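Wrist camera policy keeps reaching for the wrong clip on a hanging rack. Relabel, retrain, or write a planner?

Posted in: Manipulation > Perception and control
Tags: wrist-camera, thin-objects, deformables, action-chunking, calibration

Javiera Henríquez

I have a task that my mother describes as "putting things on the rack" and that has now consumed most of my spring. One arm, parallel gripper, a small camera at the wrist. The rack is the plastic hanging kind with hooks along a rail and sprung metal clips dangling from them. Garments go in clips. Folded knits go on the table. A child could do it, and I have considered hiring one.

The stack, so nobody has to ask:

Policy: image-conditioned, action chunks, trained from teleop demos. Wrist view plus one external view.
Perception: a segmentation model fine-tuned on 4000 labeled wrist images, classes are clip, rail, hook, garment, gripper. The masks go to the policy as an extra channel.
Control: Cartesian impedance, Karetti driver, gripper on a separate serial line.
Logging: Zeltby, everything stamped at the host when it arrives.

What works: finding the garment, pinching it, lifting it, carrying it to the neighborhood of the rack. I'm pleased with that half and would like to be congratulated on it.

What doesn't: picking a clip and sticking with it. The clips are chrome, they hang at silly angles, and at close range they overlap each other, the hooks and my own fingers. The mask for "clip" turns into one large confident blob. The policy aims for the middle of the blob, where there is usually air. Sometimes it starts toward one clip, the rack sways, and the next chunk heads for its neighbor with equal conviction. I watched one rollout change its mind 14 times before I hit the stop.

Things I've already tried:

- More demos. It now dithers more smoothly.
- Longer chunks. It commits beautifully, to a place where the clip was a moment ago.
- Shorter chunks. See the paragraph about 14 times.
- Depth. Chrome plus thin wire gives a depth image with holes wherever I'm interested in the answer.
- Turning the wrist view upright before feeding it in, using the forward kinematics. Slightly better, or I was in a better mood.

Two wrist views from the same session, the close-in clutter and the clips with a gray knit in the gripper:
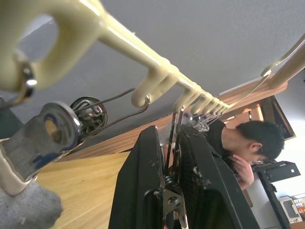
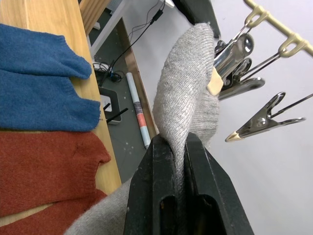
What I'm asking

Do I (a) relabel the set so every clip is its own instance, which I'd rather not do, (b) keep the labels and throw a bigger model at it, or (c) put an explicit planner between perception and control that chooses a clip and holds on to the choice? I'm leaning toward (b), for reasons of character.

Also, is it worth masking out the gripper fingers? They take up a lot of the view and I've gone back and forth on whether the policy is using them for something.

Please don't suggest a different rack. The rack is the task.

Bláthnaid Ó Flaithearta
Accepted

Congratulations on the first half.

(a) and (c), and (b) never. You have two separate problems and they're holding hands, so it looks like one.

The first is that your perception doesn't know what a clip is, only what clip-stuff is. Semantic masks merge anything that overlaps, and your clips do little else. In your second view there are three of them: one on the garment, one just below it, and a third farther down hanging empty. That is about as friendly as this gets, and a semantic mask still won't tell the policy which one is vacant. In the first view there's a cluster of silvery clips under the hooks with a black shirt behind part of it, a coil clip dangling off to the left, and a big chrome one with a mirror finish at the left edge, reflecting the room back at you. A bigger model will draw you a very crisp outline around all that.

You don't have to relabel everything. Do this instead:

Pull only the images where the clip mask has an area above some threshold you pick by eye. Those are the crowded ones. Leave the rest alone.

In those, label instances with two keypoints each: jaw tip and pivot. Skip the polygon. Your controller wants to know where the jaw is and which way it points, and two points give you both. The pale tips on some of your jaws are the best feature you have, by the way. They don't reflect anything.

Add one attribute per clip: holding, empty, can't tell. Be generous with can't tell. If your labelers are anything like mine they will otherwise guess, and they guess "empty" because it's the first button.

Label the thin wires as their own class. At present I'd bet they're being handed to clip or to hook depending on who was labeling that afternoon. You only need them so that they stop being something else.

The second problem is memory. Your policy has none to speak of, so every chunk is a fresh election. You don't need much of a planner for this. Ours on Madigan was a state machine with 3 states and a Kalman filter, and it embarrassed a transformer for most of a year:

SELECT: gather clip instances over a short window while the arm is still. Transform the keypoints to the base frame. Reject anything seen in fewer than 3 images. Pick the empty clip with the clearest approach and give it an ID.

TRACK: filter that clip's pose in the base frame. Associate new detections by distance and jaw direction together. Distance alone will swap you onto the neighbor the moment the rack swings. If it goes missing, coast on the prediction for a bit. If it stays missing, back off and go to SELECT. Do not let the policy reselect by itself.

COMMIT: once the jaw is between the fingers, ignore perception and finish on force and gripper position. The camera has nothing useful to tell you by then.

Feed the tracked jaw pose to the policy as a goal, in the gripper frame, and drop the mask channel. You can keep your learned controller for the last stretch. It only has to go where it's told, and from your description it's good at that.

You'll need a monocular range to the jaw, given what depth does to chrome. Two views from a small sideways wrist move will triangulate a keypoint well enough to start from. Put that move in SELECT and make it part of the state, so that you aren't tempted to skip it when you're in a hurry. I mention this as someone who was in a hurry.

On the fingers: leave them in for the policy and mask them out for the detector. The policy does use them, as a ruler mostly. The detector only uses them to hallucinate. The finger mask depends on gripper opening, so render it from the gripper model instead of saving one fixed picture. And check for metal near the base of the fingers while you're there. Your first view has a hinge bracket, a pivot bolt and a coiled spring sitting right between them. If I were a network trained to find sprung metal things, I know what I'd call that.

Last one. You stamp everything at the host on arrival, and the gripper is on its own serial line. Plot finger opening as seen in the wrist view against finger opening as reported. If one lags the other, you've been training on demos where the fingers close slightly before or after they close. Longer chunks feeling "committed to where the clip was" smells of this as well as of sway. Fix it before you retrain anything, or you'll get to relabel twice.

Brekora_user

just use a bigger model. we had the same thing with cable hooks and it went away when we scaled up. also have you tried a different rack, there are ones with plastic clips, no reflections

Javiera Henríquez

I have a sentence about the rack. It's the last one in the post.

Brekora_user

oh. still think bigger model though. what resolution are you feeding it? if you're downsampling the wrist view to something tiny the wires are gone before the network ever sees them

Javiera Henríquez

I came here to be annoyed by you, and now I have to go check the resize step.

Ottoline_k

Not a full answer, and I agree with the long one above, but two bits on the image side.

Your "turn it upright" trick is sound in principle. The first view is tilted hard, with the rail running down it on a steep diagonal, and a detector trained mostly on gentler angles will be shaky there. But if you rotate the images at run time and trained on unrotated ones, you've moved the problem sideways. Pick one. I'd train with heavy rotation augmentation and leave the live images alone, which also takes forward kinematics out of the perception path. One less thing to be late.

And split your validation set by session, please, never by image. Neighboring images from one rollout are near copies. If they land on both sides of the split your score will be splendid and will mean nothing. Mine was splendid for a month.

Someone will tell you to simulate the clips. Getting a sprung clip on a wire on a hook on a swaying rail to behave in simulation is a fine project for a different person.

Update from Javiera Henríquez

Did the boring one first. The gripper log was late against the video, consistently, by more than I'd like to put in writing. I've moved the stamping to the driver side and shifted the old demos to match. Retraining on the shifted set with no other change, it now closes on the clip at the moment it means to. It still picks the wrong clip, but with much better timing.

The resize step was also throwing away most of the wire. Fine. Thank you, Brekora_user.

State machine is half written. SELECT works on recorded logs, TRACK swaps identity when two clips cross and their jaws point the same way. Bláthnaid, do you gate on hook position too, or is there something cheaper?

Bláthnaid Ó Flaithearta

Hook position, yes. Order along the rail doesn't change when the rack swings, so once you've matched a clip to its hook, keep that match and use it to break ties. Hooks are easy to detect next to everything else you're doing. If you can't see the hook, inflate the covariance and wait. Send me a log where it swaps and I'll have a look Thursday.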